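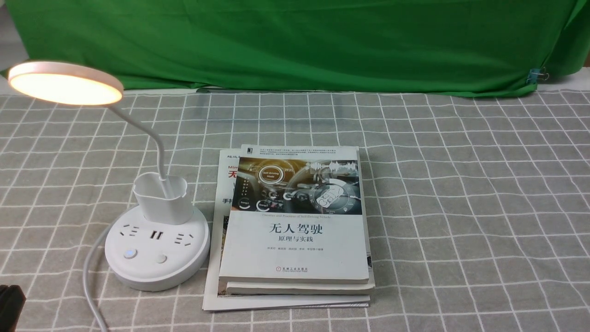

Farah Sinaga: The USB ports on mine stop charging while the lamp stays on. Same base, same two ports side by side. I can press the power button off and on and get them back, then they drop again before the battery is full. Is this the same ticket or should I open another one?

Merged into this ticket. Symptoms match the original report.

Product: Hotano desk lamp with outlet base
Site: Galdale, study room
Category: Power / USB
Priority: Normal
Opened: 10 Mar 2026
Assigned to: Lingyun Luo

Original report (Muchen Shao)
Lamp lights normally. Both outlets on the base work. A phone charges from either USB port without trouble. A small earbud case starts charging, then stops. The lamp does not flicker or dim when it happens. First noticed in March, after the desks were moved. Before that the case was charged from a laptop, so it may have been doing this all along.

Log

Entry 1, Luo
Ruled out the wall socket. Lamp base moved to a socket on the opposite wall, result unchanged. Cable checked for play at the base and at the plug, none found. Tablecloth pulled flat so the base sits level, no difference. Asked both reporters what they are charging. Both answered earbuds.

Entry 2, Luo
Charged a phone from the left USB port with the lamp on. No dropout in 90 minutes. Repeated on the right port, same result. Load on the outlets made no difference: a laptop charger was plugged in for the second half of the run.

Entry 3, Luo
Charged the earbud case on its own with an inline meter. Starting current was well above the cutoff and fell as the case filled. At 34 mA the port switched off. The delay between the reading dropping and the port going dead was 14 minutes. Lamp unaffected. Outlets unaffected.

Entry 4, Luo
Repeated with the lamp off and the base still powered. Port switched off again. The lamp circuit is therefore not involved. Changed the charging cable for a new one. Same result.

Entry 5, Luo
Phone on one port, earbud case on the other. Neither port switched off. The case charged to full. The two ports appear to share one controller, and the phone keeps it awake.

Interim finding: low-current cutoff in the USB section. Not a bad contact. Please stop swapping cables.

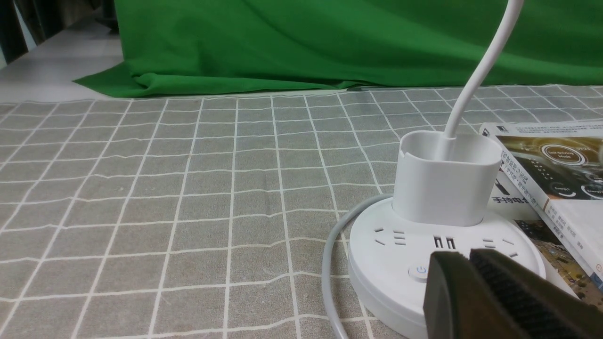 Evanthia Kontogiannis: Does the cutoff apply to the outlets too? I want to run a small clock from one of them and I would rather not find it stopped in the morning.

No. Tested with a plug-in clock in the left outlet and nothing else on the base. It ran overnight and kept time. Only the USB ports switch off.

Entry 6, Luo
Asked the supplier, Plirby, whether the cutoff can be changed. Answer received from Satish Chettiar: the threshold is 60 mA on this model, fixed, and there is no setting for it. A lower threshold is planned for a later base, no date given. Replacement under warranty not offered, as the unit is working to specification.

Entry 7, Luo
Second lamp from the Park office tested for comparison. Same behavior with the same case. No reason to exchange the Galdale unit.

Workaround
1. Charge small devices on one USB port while a phone charges on the other.
2. If there is no phone to charge, put an ordinary USB wall charger in one of the base outlets and use that.
3. If the port has already switched off, unplug the device, turn the base off with the power button, turn it back on, and reconnect. The outlets lose power as well during this step, so save your work on anything without a battery.

Farah Sinaga: Number 2 works. Case went to full with the lamp on all evening.

Muchen Shao: Also fine here. Could the workaround go on the equipment page? The leaflet says nothing about it.

Added to the equipment page under Lamps. Manual power cycling is listed last.

Status: Closed, works as designed
Related: none

This site uses cookies to keep you signed in and to remember your ticket filters. Accept all | Necessary only | Cookie settings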